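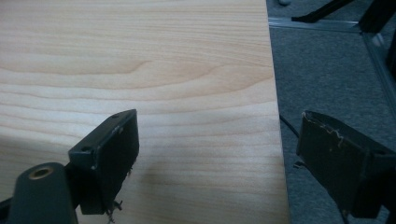 Malsha Sikder wrote in after the last version of this guide to ask why her hand-held gripper kept dropping flat parts when the motorized one on her arm, with the very same fingers, held on fine. She'd swapped fingers twice and was ready to blame the plastic. It was the pads, and her question is why this section is now three times longer than it used to be.

Section 4. Checking and fitting the finger pads before a comparison run

So you've got the hand-held gripper put together and you'd like to know how it stacks up against the one on the arm. Good! Before you compare anything, look at the pads. I skipped this for most of March and ended up with a notebook full of numbers I couldn't use, with the Kaczorowski fingers looking terrible and the Gitach fingers looking like magic (they were simply newer).

Old tape curls up along the rim, and once it does, a thin part will catch on the curl and never reach the flat of the pad. Frayed bits hanging off the lower edge do much the same thing. Scuffs on the dark finish don't bother me at all and I leave them alone.

What you need: the small screwdriver from the kit, a plastic scraper, rubbing alcohol, a lint-free cloth, a fresh roll of grip tape, and a 400 gram test block.

1. Lay the tool on a flat board or bench with the fingers open. I like plain wood for this, it's kind to the fingers and dropped screws don't bounce far.

2. Peel the old tape from both pads. Start at a corner that's already lifting and pull slowly, back over itself. If it tears, go in with the plastic scraper.

Caution: no metal blades, please. I put a nice long gouge in a Fornport finger that way, and the new tape bubbled over it every single time.

3. Wipe both pads with alcohol and let them dry all the way. Go get a coffee.

4. Check the screws that hold each pad. They should be snug and no more than snug. If one keeps turning without biting, stop there and replace the pad.

5. Cut two pieces of tape a hair smaller than the pad face on every side. I used to wrap the tape around the edge because it looked tidy -- don't. The wrapped part is the first bit to peel.

6. Press the tape down from the middle outward with your thumb, then close the fingers on a folded cloth and leave them clamped for 21 minutes. (Yes, I timed it. Twenty was a little short on a cold morning in the Jakville shop and I've stuck with the extra minute ever since.)

7. Close the fingers with nothing between them and look at the gap from the side. The two faces should meet along their whole length. If they touch at the tips first, go back to Section 3 and redo the linkage.

8. Pick up the test block ten times and set it down ten times. Any slip at all, go back to step 3.

Note: do both grippers on the same day with tape from the same roll. If you re-tape one side of the comparison, re-tape the other too, even if it looks perfect.

Note: keep the cable clear of the fingers while you do all this. Let it trail off the side of the board with some slack in it.

How long does the tape last? My first set on the hand-held tool went 679 grasps before a corner lifted. The same tape on the arm's gripper made it to 1093, and I put the difference down to me. The arm closes square on the part, and I come in crooked and twist a bit when I'm tired. So write the grasp count on the log sheet next to the pad date, and if you swap operators halfway through, write that down too.

With both sets of pads fresh and the block test passed, go on to Section 5 and mount the camera.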